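Notebook, bench 2, Monday, after lunch
Sorting the paper stock for the Irnville job
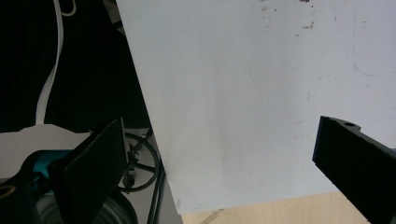
Large white sheet, with specks near the top edge and a thin blue line on the right.

Started with the big sheets from the Trikcombe delivery. I wanted to finish the whole pile today, but I looked at each one longer than planned, so the rest must wait.

The white one in the photo I put in the "second use" group. The small brown and reddish specks are close to the top and I could trim them away. The blue line is more difficult. It is faint and thin, but it curves down on the right side, so a straight cut would cost us too much width. In the middle there are also pale gray smudges and weak streaks. For a clean drawing it is no good. For a test layout or for covering the bench it is fine.

I do not know where the specks come from. Rust from the old shelf, maybe, or tea. I tried a soft eraser on one speck of a different sheet and it became only wider, so please do not rub them. Dry brush first.

Grouping for now:
Clean, both sides: keep flat in the Heso drawer.
Marks only at the edge: trim to 700 mm and put with the clean ones.
Marks in the middle: second use, lower shelf.
Bent corners: under the heavy board until tomorrow, then look again.

Result until the break: 38 sheets checked, 36 of them can be used in some way, 2 go to recycling (both have a deep fold through the center).

The black cables are still in loops beside the paper. They should get their own hook, the paper catches on them when I turn a big sheet. I did not move them today.

To ask: does the Zulu model need a white base or is light gray enough? If gray is enough, I can use more from the lower shelf and we order less.

Still to do: write the date of delivery on the drawer label, find the long ruler, wipe the shelf before anything goes back on it.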